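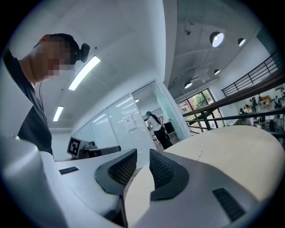
Recording Practice Demonstrations with Hand-Held Grippers: Guidance for Student Teams

Nerys Phillips, Student Projects Office
3rd February

This guidance is issued to all teams taking part in the Llewellyn Student Manipulation Project at Deltidham. It sets out how a pair of team members should prepare, record and submit demonstrations for the first assessed task, known as Grendano. Teams who took part last year should read it again in full, as the rules on hand position and on discarded recordings have changed.

1. Before the session

Book a table through the project calendar. Each booking lasts 58 minutes, including setting up and clearing away, and teams should not expect to run over. Both members must have completed the safety briefing. Long sleeves should be rolled or fastened at the wrist, and loose jewellery removed.

Check that the following are charged and signed out in the team's name:

- one pair of hand-held grippers, left and right
- the head camera and its cable
- the recording laptop, with at least half its storage free
- the objects listed on the task card

Wipe the marker patterns with a dry cloth only. Cleaning fluid lifts the print, and a damaged marker will spoil every recording made with it. Report scratches to the Student Projects Office before use.

2. Fitting and checking the equipment

The operator puts on the head camera first and runs the cable down the front of the body, clear of the elbows. The second member starts the recording software, Brornent, and confirms that the head view and both gripper views are live. If one view is missing, close the software, reseat the cable and begin again. Do not record with a view missing in the hope of repairing the file afterwards.

The operator then takes one gripper in each hand and leans over the table as they would during the task. The second member checks that the marker on each gripper can be seen from the other. Open and close each gripper fully three times while the second member watches the readings on the laptop.
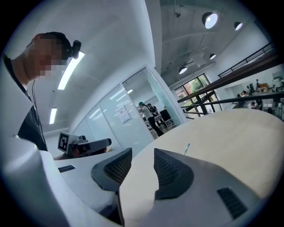 Leaning over the table with the head camera fitted; the marker stands upright on the second gripper.

If a marker is lost from view during this check, the usual cause is a wrist turned too far inwards. Lower the elbows and repeat. Taller operators may find it easier to take half a step back from the table edge.

3. Recording the task

Clear the table of everything that is not named on the task card. Notes, pens and spare cables belong on the bench. Place the objects within comfortable reach of both grippers, and vary their position slightly between recordings. Teams lost marks last year for leaving every object on the same spot throughout.

Each recording follows the same order:

a) The operator stands still, with both grippers open and above the table.
b) The second member starts the recording and says "begin".
c) The operator carries out the task at a steady pace, looking at the object being handled.
d) The operator returns to the starting position and holds it until told to stop.
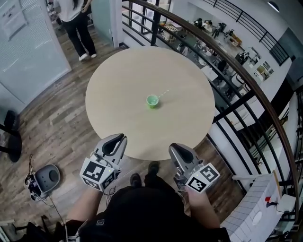
Speed is not assessed. A slow, even movement is of far more use than a quick one that has to be corrected half way through. Where an object is dropped, complete the recording, mark it as "dropped" in the log and move on. These recordings must be kept. Last year's teams were allowed to delete them, and the marking panel could not tell how often a task had failed.

Members should change places after every 6 recordings. Holding the grippers forward is tiring for the shoulders, and the quality of movement falls before the operator notices it. The log must show who was operating each time.

4. Submitting recordings

Copy the session folder to the project drive before leaving the building. Use the team name followed by the session number, with no spaces. Over the whole project the teams are expected to produce more than 3000 recordings, and folders named in any other way will be returned.

Open the first and last recordings from the drive and play each to the end. Once both play correctly, the laptop copy may be removed.

5. Deadline and enquiries

Recordings for Grendano close at the end of March. Extensions will be considered only where equipment was unavailable, and the request must quote the booking reference. Questions about the task card should go to the team's supervisor in the first instance, and questions about bookings or faulty equipment to Nerys Phillips at the Student Projects Office.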